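Velevwood Student Robotics Club
Progress report to the Zestamora Education Fund
Second instalment, reporting period to the end of April
Prepared by Siu-ming Ko, club lead

Where we are

The club has 17 members on the register, up from 15 at the time of the first report. Two sessions run each week in term time, starting at 4.15 pm, and members who travel in from Dileden are let in when their bus arrives. Attendance dipped before the spring break because of coursework deadlines and has since recovered.

The project for this year is household cleaning. The students chose it in the first month and we have kept to it. The goal is a robot that can clean a washbasin and the area beside it under student control, with as many of the steps as possible running by themselves by the time of the summer showcase at Salem Hall.

Work on gripping

Most of this period went on holding things. Rigid objects were covered before the winter and gave us little trouble. Cloth and sponge are a different matter, and the grip group has spent 8 sessions on them. A soft item changes shape when the fingers close, so a finger position that suits it on one attempt may be wrong on the next. The students began with a sponge alone, then a cloth alone, and are now working with a dark grey cloth and a yellow sponge together at the basin.

Grip settings are written up in a shared log after every attempt, including the failed ones. The log was patchy at first. It improved when we gave the job to one named student per session, and we will keep that arrangement.

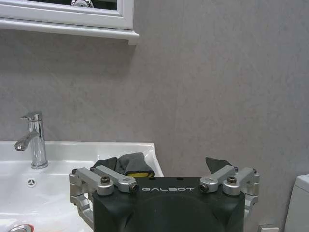
Practice bathroom

The practice bathroom is in regular use. It has a basin on a two-door cabinet, a single-lever tap, a wall cabinet with a mirror and open shelves, and a toilet next to the basin. The back wall is plain grey and the floor is laid in a herringbone pattern. We asked in the original bid for a full-size room instead of a bench mock-up, and I would make the same request again. Students have had to think about reach, the height of the basin rim and how far the door opens, none of which came up on the bench.

The mirror has given the vision group extra work. The robot's head camera picks up the robot's own reflection in it, and the students' first object finder did not allow for that. Their present version ignores anything inside the mirror's border. It is a simple fix and the group knows it will need replacing if the task ever includes cleaning the glass.

White fittings are the other difficulty. The basin, the cabinet and the toilet are all white, and the finder is less sure of their edges than it is of a dark object lying on the rim. The group is comparing two ways of marking up the training pictures and will report on this next time. 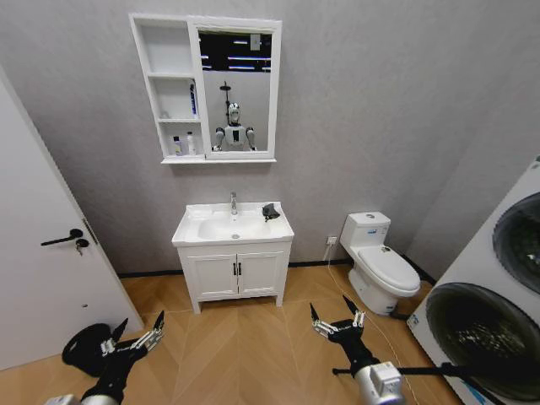
Photo: Velevwood Student Robotics Club, head camera view, practice bathroom

Student roles

Members are split into a grip group, a vision group and a small planning group that writes out each task as a list of steps before anything moves. Older members led the planning group last term. Two younger members have now taken it over and their step lists are clearer than the ones we had before. All members have passed the safety briefing, and no one operates the arms without a second person at the stop button.

Spending

Spending is within the agreed budget. The main costs were cleaning cloths and sponges, replacement finger pads, and travel support for the Dileden members. The line for printed materials has hardly been touched. I would like to move what is left of it to travel and would be grateful for the Fund's written agreement before the next instalment.

Problems and delays

We are two weeks behind on the wiping task. Part of this is the time taken by soft items, and part is a period when the room was closed to us for electrical work. I do not expect the delay to affect the showcase, but we have dropped the plan to include the shelves of the wall cabinet this year. Putting small bottles back on a shelf will be offered as a starting project for next year's intake.

Next period

The grip group will finish its settings for cloth and sponge and then move on to wiping the basin rim. The vision group will complete its comparison. The planning group will write the showcase routine and rehearse it with both of the others. A parents' evening is planned shortly before the showcase, and Fund staff are welcome to attend either event.

The session log and the full spending sheet can be sent on request.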